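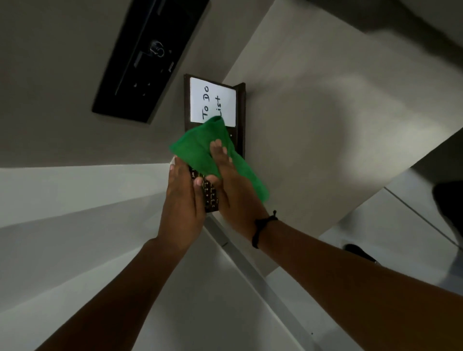 Re: [ellery-woodcare] Sticky finish on an old sideboard

07/11/2019
By Archana Rajput

We use cookies to keep you signed in to the list archive. By continuing to read you agree to this. OK | Settings

Godfrey Were wrote:

> I have a sideboard that came from my aunt's house in Mustby. It is
> dark wood, I think oak with a stain on it, and it was in her dining
> room for 29 years. The top is tacky. If I leave a newspaper on it
> overnight the print comes off on the wood. The doors and sides are
> dull but they don't feel sticky.
>
> She used spray polish on it every week and I believe some kind of
> oil before that. I wiped the top with warm water and dish soap in
> January and it was better for a few days, then it went back to how
> it was. My brother says to sand it and start over. I would like to
> keep the color if I can. What should I try first?
>
> Also, is it safe to put a lamp on it in the meantime?
>
> Godfrey

Godfrey,

Don't sand it yet. If the top is stained and you go through the finish, you will take the color off with it, and matching it to the doors is a lot of work. I did this to a bookcase and ended up doing the whole piece.

A sticky top can be one of two things. Either there is a layer of old polish and oil sitting on the finish, or the finish itself has gone soft. The first one is easy to deal with. The second one isn't, and cleaning will only help for a short time. Your soap and water result could mean either, so I would test before doing anything else.

Pick a spot at the back edge where the wall hides it. Put a little mineral spirits on a white cotton rag and rub lightly for a minute. Look at the rag. Yellow or brown grime with no change to the shine underneath usually means polish and dirt. Let it dry overnight and press your thumb on it in the morning. If it's hard and dry, do the rest of the top the same way, one small section at a time, and change to a clean part of the rag often. It took me almost 20 rags to do a table from Puspita Wijaya's mother, so cut up more old T-shirts than you think you need.

If the spot is still soft the next day, the finish has probably broken down. Hands and years of oil will do that, and it is common on chair arms and around drawer pulls. Then you are looking at taking the finish off the top with a stripper made for the job. A stripper will leave more of the stain behind than sanding does, although some will lift. Do the test spot with that too.

A few other points:

Open the windows when you use mineral spirits and keep it away from the stove or pilot light. Lay the used rags out flat outside until they are completely dry. Don't ball them up and put them in the trash. This matters even more if you oil the piece afterward.

Wear gloves. The thin ones from the drugstore fall apart, so get nitrile.

Colored rags can bleed when they're wet with solvent, and you won't be able to tell what is coming off the wood. Colored ones are fine for dry dusting.

Stop using the spray polish. I know people on this list disagree about silicone and Kamarul Sembiring has posted at length about it, so I'll only say that it makes refinishing harder if you ever have to do it. A dry soft cloth once a week is enough. If you want some shine, a thin coat of paste wax twice a year will give you that. Thin means you should barely see it go on. Wait until it hazes, then buff it.

As for the lamp, I wouldn't. Felt pads stick to a soft finish and leave fuzz behind, and rubber feet are worse because they can mark it for good. Leave the top clear until you have it sorted out. If you have to put something there, set it on a plain wooden board with baking parchment under it, and lift it every couple of days.

Small things with a polished finish get the same trouble, by the way. Boxes, picture frames, desk stands, anything that gets picked up a lot. Same test, just use a cotton swab and less spirits, and keep it well away from paper labels or printed parts.

Let us know what color the rag comes out. If you can say whether the tacky area stops at a clear line, for instance where a runner used to be, that would help too. My table had three place mats outlined on it in good finish.

Archana
Rekholm

Recent on this list
- White rings from hot mugs (Wulan Rahman)
- Drawer runners: candle wax or soap?
- Silicone again, part 3 (Kamarul Sembiring)
- Smell of smoke in a pine wardrobe
- Enley swap day, tables and parking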